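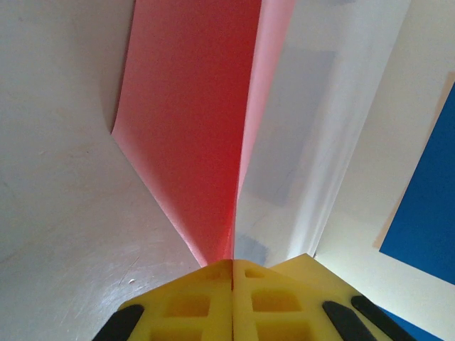 Figure 8.1 Two yellow gripper fingers with square pockets, pressed together along a central seam.

Chapter 8
Disclosing Software Flaws

Learning objectives

After studying this chapter, students should be able to define a software vulnerability and distinguish it from an exploit; describe the main stages of coordinated disclosure; and explain why a vendor, a researcher and a customer may disagree on when a flaw should be made public.

8.1 Introduction

Every large program contains mistakes. Most of them are harmless, or cause no more than a small annoyance to the user. A few allow an outsider to read, change or destroy information that should be protected. A mistake of this second kind is called a vulnerability. The method or code that takes advantage of it is called an exploit. The two terms are often confused in news reports, and students should take care to keep them apart in written work.

Chapter 7 dealt with how vulnerabilities are found. The present chapter begins at the point where one has been found by a person outside the company that made the software. That person must decide whom to tell, how much to tell them, and how long to wait before telling anyone else.

8.2 Opening case: the Metlow mail server

Metlow is a mail server used mainly by small colleges and town governments. One December, a researcher at the security firm Szalai noticed that the server accepted a password reset request without checking where it came from. The firm wrote to the maker, Wilance, and proposed a waiting period of 128 days before publication.

Wilance confirmed the flaw but asked for more time. Its customers ran several older versions of the server, and each needed a separate repair. The two sides settled on 160 days. Before that period ended, the town of Flestden reported that 244 employee mailboxes had been opened by an unknown party using the same flaw. Szalai published a short warning the next morning – without technical detail – and Wilance released a partial repair that evening.

The case raises questions to which the chapter will return. Did the longer period serve the customers or the vendor? Should Flestden have been warned in private? What duty, if any, did Szalai owe to people with whom it had no contract?

8.3 Key terms

Coordinated disclosure: an arrangement in which the finder of a flaw reports it to the vendor and both agree on a date for making it public.

Full disclosure: the immediate release of all details to the public.

Embargo: the period during which the parties agree to keep a flaw confidential.

Patch: a change to a program that corrects a flaw. A patch protects only those systems on which it has been installed.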